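Which Window Grows the Best Basil? A Project Report
Tiruwork Bogale
Submitted 6/19/25

Why I picked this

My family goes through a lot of basil. We buy the little pots at the store, put them over the sink, and two weeks later we have a pot of sticks. I wanted to know if the window was the problem, the watering, or just us. My teacher said that was three projects and I should pick one, so I picked the window. I am so glad I did, because I ended up caring about light way more than I thought I would!

The question

If basil seedlings get the same soil, the same seed and the same amount of water, how much does the direction of the window change how tall they grow and how many of them make it?

Getting set up

I started 200 seeds in plain potting mix, spread across four shallow trays. One tray each went to a north, south, east and west window in the same building. I used one seed packet for everything, a big one, so the seed wouldn't be a difference between the groups. Of the 200 seeds, 187 came up, which made me very happy. The ones that didn't were spread pretty evenly over the trays, so I don't think the windows had much to do with it. Basil seeds sprout fine without much light anyway. It's what happens after that gets interesting.
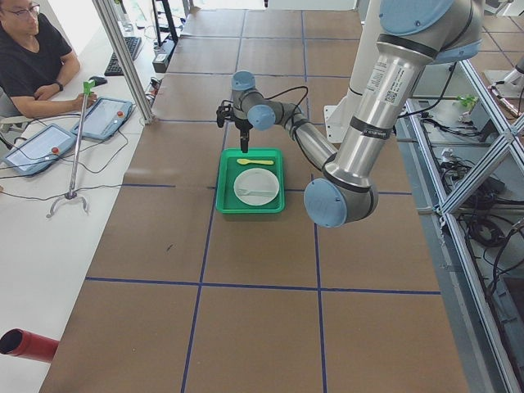

Watering was the part I worried about most. A south window dries out a tray much faster than a north window, so do you give every tray the same water, or do you keep every tray equally damp? Those are different experiments. I went back and forth and finally chose the same amount for everybody, measured in a kitchen cup, every other morning. If I did it again I would try the other way too, and compare.

I also turned each tray halfway around at every watering. Seedlings lean toward the glass, and a leaning stem is hard to measure fairly. I learned to hold the ruler next to the stem and follow the bend with a piece of thread, then measure the thread. It's slow, but the numbers got much steadier once I switched.

What happened

The study ran for 27 days after the first sprouts. For the first week all four trays looked alike, and I was a little scared I would have nothing to write. Then the north tray took off! Those stems shot up past everyone else, and I wrote "north is winning" in my notebook with a big star.

It wasn't winning. The stems were long, thin and pale, with tiny leaves and big gaps between them. This is called etiolation, and it's what a plant does when it is short on light and stretching to find more. By the third week several of the north seedlings had fallen over under their own weight. The south tray had the shortest plants at that point, but they had thick stems and dark, wide leaves, and they smelled amazing.

East and west came out close to each other. East was slightly bushier. West had some crispy leaf edges, and I think the hot afternoon sun plus my fixed watering plan caused that. I can't prove it, because I didn't record temperature – a real hole in my data.

At the end I counted the seedlings that had fallen over or died. North lost 11, and that was the most of any tray. South lost the fewest.
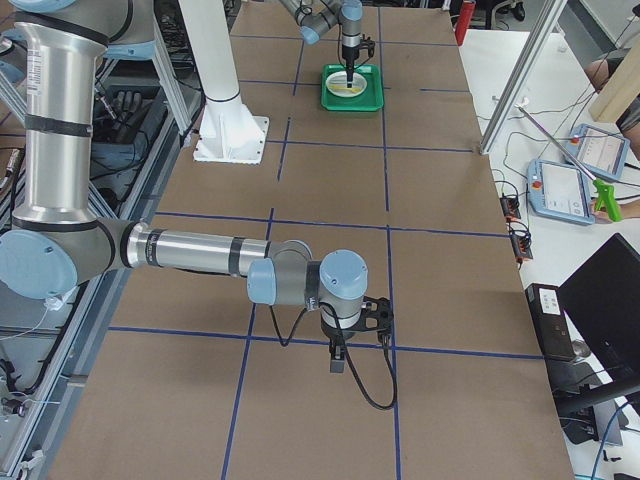 Figure 2. Silver robot arms with light blue joint caps at a table covered in brown cardboard.

What I would change

Height was the wrong main measurement. It's easy, and that's why I chose it, but it made the weakest plants look like the strongest ones for a whole week. Leaf width or dry weight would tell a truer story. I would also put a cheap thermometer in every window and write down which days were cloudy.

I'd love to repeat this in September, when the sun is lower and the days are getting shorter. My guess is that the east tray would drop behind and south would still do well. I also want to try a sheet of white cardboard behind the north tray to bounce some light back.

For now, the pot at our house has moved to the south window in the living room, and we pinch off the top leaves every time we make pasta.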